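Can a robot do the dishes yet? Notes from a season of simulated kitchens

Since April I have been spending my evenings on one question: how close is a single arm with a two-finger gripper to doing ordinary kitchen chores without help? The short answer is that it can do pieces of them. The long answer depends on which pieces.

My setup is modest. The policy is trained in simulation with a toolkit called Batoten, and the task list is the one Vy Doãn put together for the Feltano workshop: open a door, turn a knob, move a cup, wipe a surface. I ran 771 episodes over four tasks. The arm finished 193 of them inside the time limit, and I count a cup set down on its side as a failure.

Moving objects is the strong part. If a cup is upright and has free space on both sides, the arm gets it nearly every time. Wiping is worse, as the policy has no real sense of pressure. Knobs are the worst of the lot. The gripper closes off-center, the wrist rotates, the fingers slip, and the arm holds its final pose until the clock runs out.

Hugo Goicoechea, who runs small assembly cells at Ganwood, sees the same pattern on the shop floor. His Venter cell loads parts from a fixed tray all day and stalls when someone shifts the tray a little. He solved it with a metal stop and two bolts. A kitchen does not let you bolt things down.

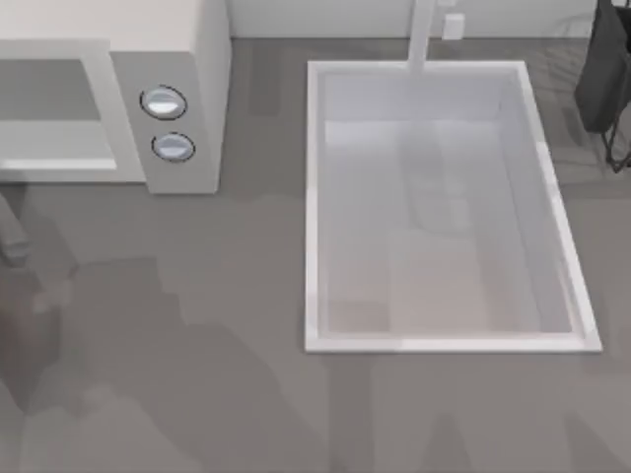

Layout matters more than I expected. I used to randomize object positions and leave the fixtures alone, and the policy learned the room instead of the task. Now I move the fixtures as well. An appliance with two knobs set one above the other is a good test, and a bare strip of counter between it and the sink gives the arm a place to put things down before the next reach.

Next I will retrain the knob task with about 2,000 new demonstrations and a slower wrist. Dishes can wait — the cup results need to hold up with a wet cup first, and Batoten does not model water.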